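Ticket: Bimanual box lift aborts at pre-grasp, planner reports start state in collision
Component: motion planning / sim bridge
Project: Azevedo
Status: Resolved, follow-up open
Reported by: Hélder Teixeira

Summary

The two-arm lift in the Zandville tabletop world fails before it gets going. Both arms drive to their pre-grasp poses below the box with no trouble at all, then the planner refuses to compute the lift and returns START_STATE_IN_COLLISION. I get this on 6 seeds out of 70. The other 64 lift beautifully, by the way. The coordinated controller that went in during February is a joy to watch, and I would love to get these last few through.

Expected: planner accepts the pre-grasp state and returns a synchronized lift for both arms.
Actual: planner rejects the start state, the task node retries 4 times, then gives up and parks.

The failing state on seed 12, head view, with the right fingertip nearly touching the underside of the box:
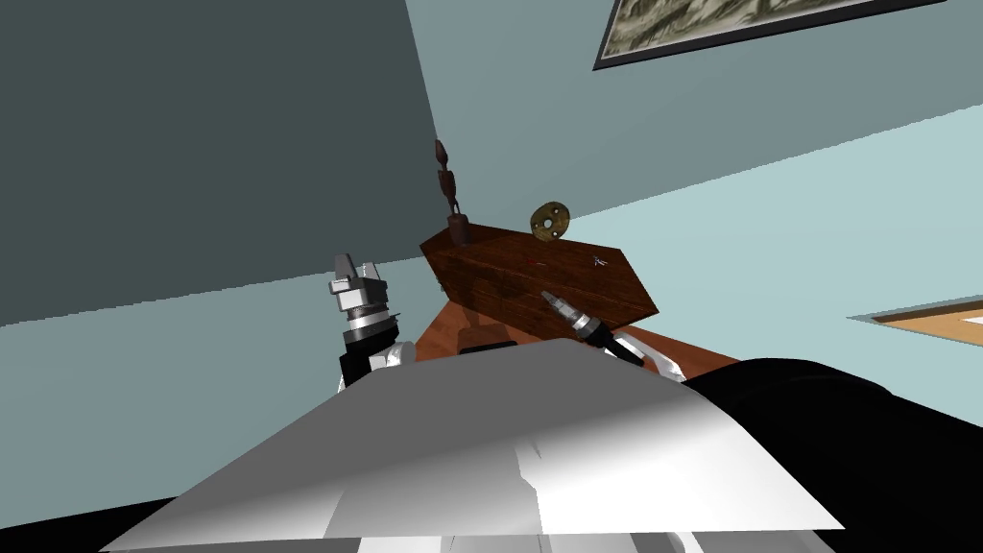

Steps to reproduce

1. Check out the Azevedo main branch and build the sim bridge with default flags.
2. Launch the Zandville world with the seed set to 12. Seed 12 fails every time on my machine.
3. Run the bimanual lift task and leave the retry limit alone.
4. Watch the planner log. The rejection comes right after "pre-grasp reached, both arms".

What I tried first

Raising the planner timeout did nothing, as you'd expect for a start state error. I also swapped the sampling planner for the optimizing one and got the same rejection in different words. Padding on the arm links was at the default, so I set it to zero. Two of the six seeds then passed, which got me excited for a good ten minutes, until I noticed that they passed by planning straight through the box. Padding is back at the default.

Next I turned on contact pair printing. The pair that kept coming up was right_fingertip against box_base, with a penetration depth of a few millimeters. The physics engine reported no contact for the same state. So two parts of our own stack disagree about where the box is, and that is a much nicer problem than "the planner is flaky"!

Log from seed 12, trimmed:

task: pre-grasp reached, both arms
scene: box pose age 1000 ms
planner: checking start state
planner: contact right_fingertip / box_base
planner: START_STATE_IN_COLLISION
task: retry 1 of 4

Look at that second line. The box pose in the planning scene is a full second old, and it has exactly the same age on every retry.

Wrist views

I pulled wrist camera output from the same world to see what the pose estimator had to work with.

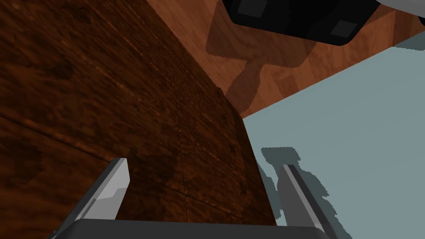

The estimator we inherited from Brutex segments by color first and fits geometry second. It was tuned on bright scenes with plain tables, and it does very well there. When the segment it finds is too small or the wrong shape, it drops the update and keeps the last good pose, silently. Now take a view like this one, where the light orange-brown wood has a dark patch of shadow across it, wide at the top, pinched in the middle, and wide again lower down. To a color segmenter that patch is a fine candidate for a separate object. I replayed the estimator on the failing seeds and it rejected its own segments on all six, so the old pose stayed in the scene and the planner did its job on bad input.

Workaround

Set scene.max_pose_age to something short and have the task node ask for a fresh pose from the head camera before planning. With that in place, seed 12 lifts. It costs a pause before the lift, which is fine for testing and too slow for the benchmark.

Proposed fix

Use the depth channel for the first split and keep color for the second pass. Shadows have no depth, so they drop out on their own. I have a branch for this and it is surprisingly small. The estimator should also publish a "stale" flag when it skips an update, and the planning scene should refuse to plan against a stale object. One wrist view I kept as a harder test for the branch has a rounded stone partly behind the left finger and a thin red and white rod lying along the table edge: 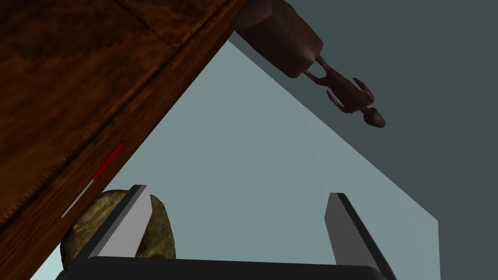
Dendberg asked whether the stale flag would break the older single-arm tasks, which have never looked at pose age and sometimes run for a long time on one estimate. Fair point. The flag now defaults to warn, and only the bimanual task treats it as an error. Dendberg also wanted the skipped updates in the log at info level, so that the next person doesn't have to turn on contact printing to find them. Done, and I wish I'd had it at the start of this!

Result

All 70 seeds lift with the depth-first branch, default padding, and no forced head camera update. The stone and the rod come out as separate objects in the replay. Merged to main.

Still open: the replay tool ignores the stale flag when it loads older logs. I'm keeping the ticket linked until that is in.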